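6 January 2022

Second glaze test for the Zastesia bowls. I mixed 279 g of dry powder and sieved it two times, but it is still thicker than in November. Laurinda thinks that the clay from Cadham drinks more water - I will ask Victor which bag he opened.

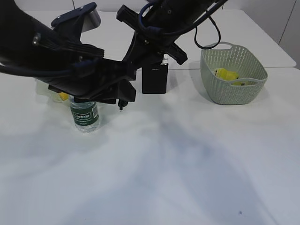
Dipped five tiles for 5 seconds and five for 10 seconds. The longer ones have small pinholes near the foot. Kelly, please leave them on the lower shelf until I fire on Monday.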